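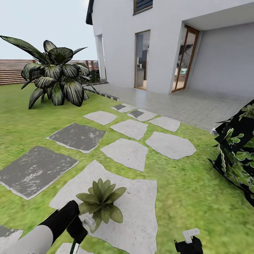
Sallmont Rainwater Barrel, 60 Gallon

Item 1231
Usually ships within 5 business days

The sky has been giving away water for a long time, and most of us have been sending it straight down the driveway to the storm drain. Then in July we pay the city for more. The Sallmont is a large container with a hole in the top and a tap near the bottom, and it is our best-selling answer to this arrangement.

It holds 60 gallons. That sounds like a lot until you own tomatoes. A good thunderstorm on an ordinary garage roof will fill it before you've found your rain boots, and the rest goes out through the overflow port, where you can run a hose to a flower bed or to a second barrel. People who buy one Sallmont tend to come back for the second barrel. We'd like to say we planned it that way.

What it looks like

Like a barrel. The back is flat so it sits close against the wall, and the front has a faint wood grain molded into it that fools people at a distance and dogs at any distance. Colors are Oak, Slate, and a green called Fern that we were talked into and which has sold better than either of us expected — us and Fern.

The lid screws down and takes two hands to open. It has a mesh screen under it to keep out leaves, mosquitoes, and the tennis balls that have been living in your gutter. Rinse the screen every few weeks in the fall. If you have a maple, you already know it'll be more often than that.

The tap

We changed the tap in March. The old one was plastic and had opinions about cold weather. The new one is brass, takes a standard garden hose, and opens with a quarter turn. If you have an older Sallmont, the brass tap fits it and is sold separately as the Rinar Tap Kit, with two washers. You need one washer. The other is for when you drop the first one in the grass.

Water pressure is whatever gravity feels like providing. On the ground, the barrel will fill a watering can slowly enough for you to think about your life. Raised up on a stand, it will run a soaker hose across a small bed. It won't run a sprinkler, and please don't write to us about the sprinkler.

Setting it up

Full, the barrel weighs more than 500 pounds, so pick the spot while it's empty. The ground should be level and firm. Pavers on packed gravel work well. Bare soil works until the first wet week, after which you'll have a barrel that leans like it's trying to hear the neighbors.

You'll need a drill, a hacksaw for the downspout, a level, and roughly an hour. The instructions run to 7 steps. Step 4 is the one where you cut the downspout, and we suggest reading it before step 4.

In the box

Barrel with screw lid and mesh screen
Brass tap, fitted
Overflow port and cap
Downspout connector
Instructions

Not in the box: stand, hoses, rain.

Winter

Drain it before the first hard freeze, leave the tap open, and turn the downspout back to wherever it used to go. An empty barrel can stay outside. A full one will split, and the warranty has a short paragraph about that.

Is the water drinkable?

No. It has been on your roof.

Goes well with

Seixas Barrel Stand, in matching colors
Rinar Tap Kit
Herero Soaker Hose, sold by the coil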